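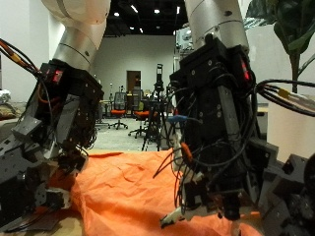 What was the Idano tram boycott?

It was a 19-day refusal by disabled passengers and their supporters to ride the trams of Idano in September 2000, in protest at a rule that wheelchair users book every journey in writing.

Background

The trams were run by the Buritz company, which had bought low-floor vehicles and advertised them heavily. It then introduced Form 4, a booking slip to be handed in two working days before travel at an office on Yazdani Street. The office was up a flight of steps. Buritz described the arrangement as a courtesy to passengers, and for some months appeared to believe it.

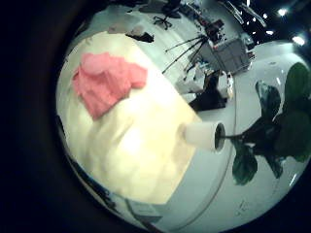
Earlier complaints had gone to the city council, which passed them to the company, which passed them back. A meeting held that summer drew a large crowd and agreed on very little except the date of the next one. The boycott was settled on at that second meeting, after a long argument over whether to call it a boycott at all, given that many of those present had never been let on a tram.

Course of the protest

Supporters walked, shared cars or used the Okine ferry. On the fifth day, 900 people filled in Form 4, whether they needed to or not, and posted the lot to the office. Buritz announced that it would process them in order of arrival. 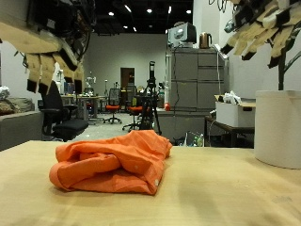 One passenger wrote to the Okine Courier that she had asked to travel to her sister's for lunch and been granted a seat for the following spring, by which time she expected the soup to have gone cold.

The rule was suspended on the nineteenth day — for review, the company said — and never came back.
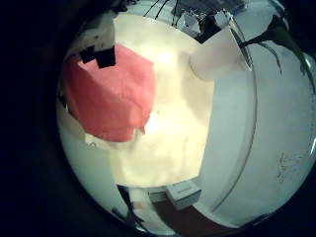

The review itself was not published. Written booking was banned on all city transport two years later, though the by-law gave operators until 2034 to make every stop step-free, a deadline that campaigners considered generous and Buritz considered hasty. The Yazdani Street office is now a bakery, and has kept the steps.

See also: Okine ferry; Public transport in Idano

Last edited August 20, 2019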